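Section 3. Laying out the blocks and setting the grip

By now you should have the Diter controller bolted down, the Bilgin plugs seated (they click, push harder than you think) and the power light on. If the light is blinking, go back to section 2 and redo the ground wire. I'll wait!

I built mine on a shared bench at the Brenddale workshop, so these steps assume a table you have to clear off for the next person. If you've got your own garage, lucky you, you can tape your marks down and leave them.

You need a plain, pale, matte tabletop and a handful of small blocks with a green top and a white bottom. The color split helps, because the software finds the green first and then works out which way the block is turned.

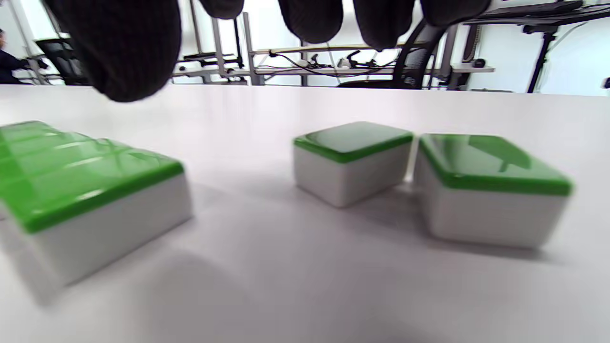 Lizelle Mokoena
Revised 7 August 2026

1. Wipe the table. Crumbs show up as edges and you will go nuts chasing them.

2. Set the blocks down green side up, at odd angles. Neat rows are no good for this part. Let two of them touch if you like – the program has to cope with that sooner or later.

3. Put on your gloves. I like plain black knit ones, snug at the fingertips.

4. Open the Brotetti panel on your computer and type 3000 in the box marked Close Limit. Press Save (I forget this about every other time).

NOTE: If you updated the firmware after December, the box may already say 3203. That's fine for harder blocks, but start at 3000 anyway and work up.

5. If you're recording hand motion too, strap a tracking controller to the back of each glove and run the straps up your forearms. Snug, but you should still be able to make a fist.
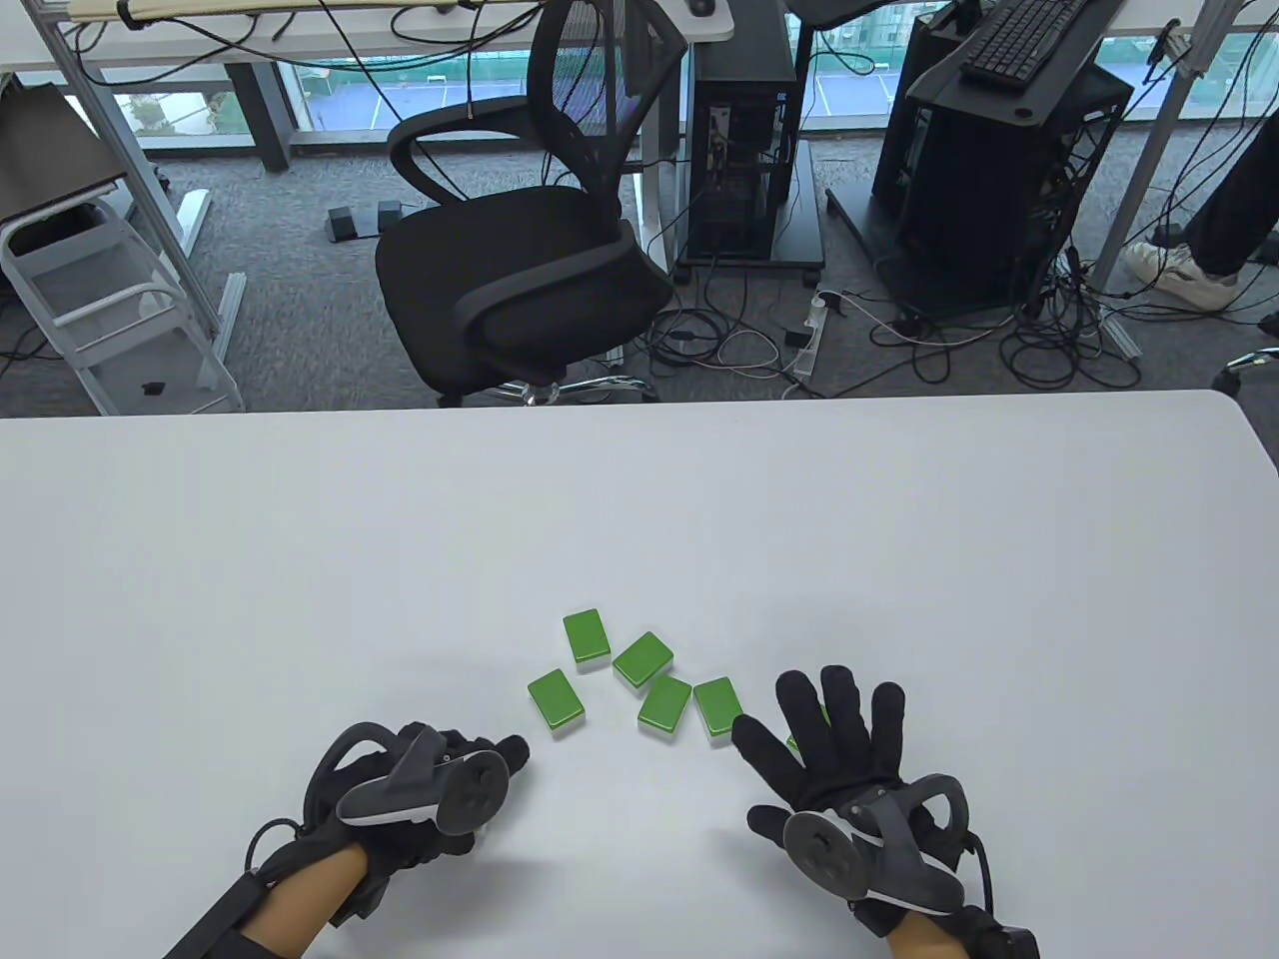 6. Keep your hands low and move slowly for the first pass. Reach for one block at a time, pause over it, then close your fingers. I used to rush this and got a file full of blurry nonsense, so now I hum something slow while I do it, which my bench neighbors just love.

7. Watch the counter in the Brotetti panel. When it stops climbing, press Hold and take your hands off the table.

CAUTION: Never set Close Limit above 3643. The motor will keep pushing after the jaws have met, and it will strip the little gear. I've replaced that gear 2 times and it's a miserable job with tiny screws.

8. Spread the blocks out again, this time on a loose diagonal, and run the pass from the low viewpoint. 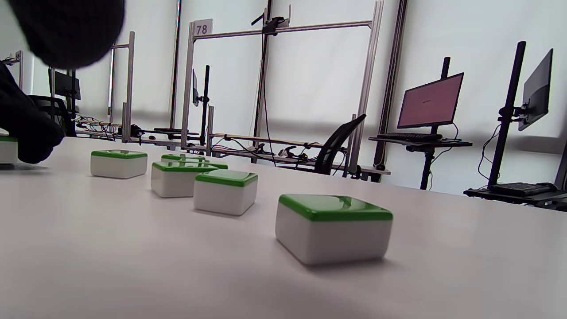

Fig. 3. Blocks on a loose diagonal, low view.

9. Check the low view on your screen. Shiny tops will throw back light from a window, and small bright streaks are okay. If a whole top goes white, close the blinds a bit or turn the table, then press Rescan.

10. Save the layout under a name you'll recognize next month. "test" and "test new" are taken, by me.

Next up is section 4, jaw pads.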